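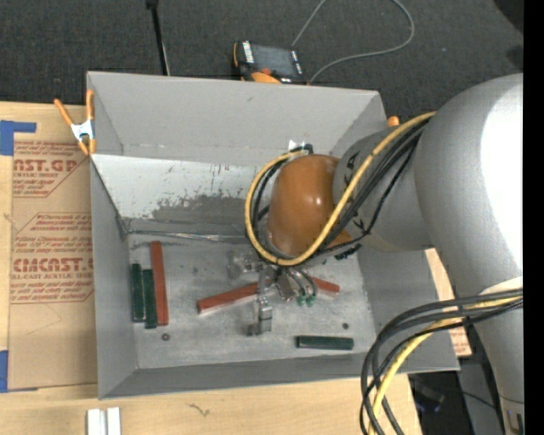 The owner of the Le Roux bakery on the main street in Grenine starts work at 3 in the morning and finishes when the last tray is washed. She agreed to talk on a Thursday afternoon, after the shop had closed, and kept wiping down the counter while she did.

She bought the business from the couple who founded it and kept their name over the door. "People asked if I would change it," she says. "I had no money for a sign, for one thing. And they knew the name. They came in for the rye and they wanted to keep coming in for the rye."

The rye is still the best seller. It is a dense loaf with caraway, made from a starter that came with the building. She was given the recipe on an index card with no temperatures on it. The first month was hard. The loaves came out flat, then sour, then flat again, and she sold them at half price by the register with a handwritten note.

"I called the old owners almost every day," she says. "He would ask me what the dough smelled like. I didn't know what to tell him. It smelled like dough."

She came to baking late. Before that she worked in the office of a flooring supplier in Bernum, 30 miles down the valley, doing invoices and chasing late payments. She baked at home on weekends and sold a few loaves to coworkers. She says the office job was a better preparation than people think.

"I can read a bill. I know what I pay for flour per loaf, I know what the oven costs me to run. A lot of people who bake better than I do have gone out of business, and some of them never looked at those numbers until it was too late."

Flour is the thing she talks about most. She buys from a mill in the next county and goes through 2,000 pounds in a normal month, more before the holidays. The price has gone up twice since last October. She raised the price of the rye once and has tried to leave it there. The croissants went up both times.

"Butter is worse than flour," she says. "But if somebody wants a croissant they'll pay for a croissant. The rye is what people have with their supper. I'm careful with that one."

The bakery makes 70 rye loaves on a weekday. On Saturdays she makes more and still runs out before noon. Customers have told her she should bake a second batch, and she has thought about it, but the oven is a two-deck model that is older than she is and takes a long time to come back up to heat. A new one would have to come in through the front window. She had a quote for the work, which she keeps in a drawer and does not want to discuss.

She has two part-time employees at the counter and one baker who comes in at five. Finding the baker took most of a year. Several people tried it for a week and left, usually over the hours. The one who stayed used to drive a delivery truck and was already used to getting up in the dark.

"He was slow at first and I was worried," she says. "Now he shapes faster than me. He doesn't like the radio on, so we work without the radio. I miss it a little."

The wholesale side is small. She supplies a diner, the school kitchen twice a week, and a hotel near the highway that takes dinner rolls. The hotel pays late. She mentions this without much heat – she spent years on the other end of those phone calls and knows how they go. She has turned down a grocery store in Bernum that wanted sliced bread in bags.

"They wanted it to last a week on the shelf," she says. "Mine lasts four days if you keep it in a paper bag and cut it from the middle. After that you make toast."

Asked what she would tell somebody thinking of buying a bakery, she stops wiping and takes a while to answer.

"Work in one first. I didn't, and I should have. Six months would do it. You need to find out if your back can take it and if you can go to bed at seven in summer, when it's light out and your family is in the yard. My husband has supper with the kids and I have mine before they get home from practice. We see each other on Sundays, and Mondays when the shop is closed."

She is also firm about the starter. A piece of it lives in the refrigerator at her house and another piece with the former owners, who feed it and use it for pancakes. One winter the heat in the shop failed over a long weekend and the batch there went gray on top. She threw it out and brought in the one from home. Nobody who bought bread that week said anything about it.

This summer she plans to add a seeded roll and to drop the cinnamon bread, which sells only in cold weather. She would also like to put a bench outside the front door, and has asked the town about it. The form was two pages long and she has not heard back.

The shop is open Tuesday through Saturday from six thirty until the bread is gone, and on Sunday mornings for orders picked up at the side door. Orders for Sunday need to be in by Friday at noon. She prefers that people call, and if there is no answer, she says, they should let it ring.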